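Replacing and storing dish sponges in a shared kitchen

Posted by Ffion Gronow, September 2025

Our tenants' association at Sturkberg maintains one kitchen for the use of 29 households. The written rules cover the refrigerator and the oven but are silent on sponges and scouring pads. Residents have complained of odor, and two of them have asked that sponges be banned in favor of brushes. Before the rules are revised in October, I would like to know how often sponges should be replaced, and whether a microwave may be used to clean them in the meantime. Are brushes a suitable substitute for baking pans?

Reply from Eluned Prothero

At the Wotlow residence we replace each sponge weekly, and sooner if it smells or has begun to come apart. The schedule is posted inside the cupboard door. We do not permit microwaving. A dry sponge can catch fire, and pads containing metal must never be put in a microwave at all. Residents who wish to wash sponges may place them in the dishwasher with heated drying turned on, but this does not extend the replacement date.

Brushes have served us well for plates and cups. They dry faster and last considerably longer. For baked-on food they are less satisfactory, and we still issue scouring pads for pans. Sponges used on raw meat juices go directly in the trash – paper towels are preferred for that purpose.

Reply from Mathias

Just buy a big pack and throw them out when they look bad. We got 70 for our building and it lasted ages. Brushes are fine too.

Reply from Drandon House Office 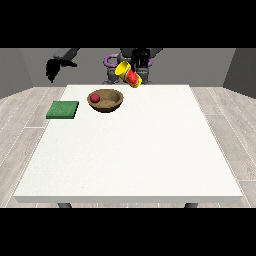 The revised rules should state where a sponge is kept between uses, as well as how long it is kept. Our own rule requires a rack or clip at the sink, so that air reaches both sides. A pad laid flat on a tabletop, like the green square one beside the woven-looking bowl, has its underside against the surface and will dry slowly if it was put down damp. We also ask that pads used on tables be kept apart from those used on dishes, and a different color for each has been sufficient. Wording may be copied from our notice – please remove our office name before posting it.

Contact the help desk | Copyright 2025 | Back to top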